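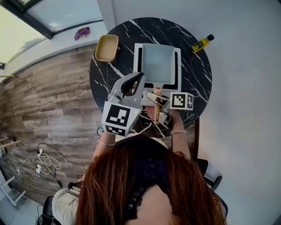
News > Local > Food & Drink

Griddle mornings back on at Loltgate from 13th June

The tabletop griddle sessions are back at the Loltgate community rooms. Same corner as before, by the big window. Same round black marble table too, the one with the white streaks that half the town seems to have an opinion on.

Doors at 11. Bring an apron if you care about your shirt.

The sessions stopped in October when the building shut for rewiring. Job ran long. Then the painters. Evelien Verstraete, who started the whole thing, says the phone never really quit ringing in between. "People kept asking when the pancakes were coming back. Not me, the pancakes."

What's it about, for anyone new: cooking small things at the table, on a plug-in griddle, sitting down. No stove. No big kitchen. The white electric one with the square nonstick plate is staying, and everyone cooks on it in turns. Wooden tools only on the plate, please. Last year's plate got scratched up with a fork and had to be thrown out, and Verstraete still brings it up.

First menu is flatbreads and thin pancakes. After that eggs, then sliced zucchini, then whatever people ask for. Willy Verstraete (her brother) is pushing for grilled cheese. He has been pushing for grilled cheese for a while now.

Groups are small, 5 to a table. That's the limit and it won't be bent, so no turning up with cousins. Sign up at the front desk or leave a name with Gholamreza Safavi at the Desmet grocery on the corner, who is also giving the flour and the oil for the opening month. Safavi ran the flatbread morning last spring and is down to do it again. His dough rests overnight so he'll be bringing it made. Anybody who wants to learn the dough part should ask him, he may do a seperate evening.

Cost is whatever you want to put in the jar. The rooms are covered by a grant of 800 from the Trisanier fund, which pays for heat, light and cleaning through the end of the year. Food comes out of the jar. Roughly 100 people came through last time around, most of them more than once.

The room looks a bit different, regulars will notice. The curved wall behind the table has its wood-look planks, gray and brown, weathered style. Opposite opinions on that already. Jarmo Leinonen, who picked them, likes how they sit next to the plain white wall. "It was all white before. Felt like the dentist." Black chairs. The window ledge is meant to be kept clear for bags and coats but give it a week.

A few practical bits from the desk:

Long hair tied back if you're cooking. Same goes for loose sleeves. There's a box of hair ties by the sink.

Plate gets hot fast and stays hot after it's unplugged. Kids welcome with a grown-up, and the grown-up does the flipping until told otherwise.

Allergies, say so when you sign up and not when the batter is already mixed. Egg-free batter can be done with a day's notice. Gluten-free the same, though Verstraete says the gluten-free flatbread is still "a work in progress."

Parking is behind the building. Front spaces belong to the clinic and they do tow.

Leftovers go home with whoever wants them, so bring a tub with a lid. Last year the tubs ran out every single time and folks were carrying pancakes to the bus in napkins.

Also wanted: a second griddle, working, any color, with the cord in decent shape. If one turns up there will be a second table and the waiting list gets shorter. Jelle Peeters at the repair bench will check anything donated before its used, so drop it with him and not at the front desk. He'll look at toasters as well while he's at it. No microwaves.

The Usatness newsletter had the start time down wrong in its last issue. It's 11, not earlier, the room is being used for the toddler group before that and they need time to mop.

Names for the first session are being taken now. Three places left when we called.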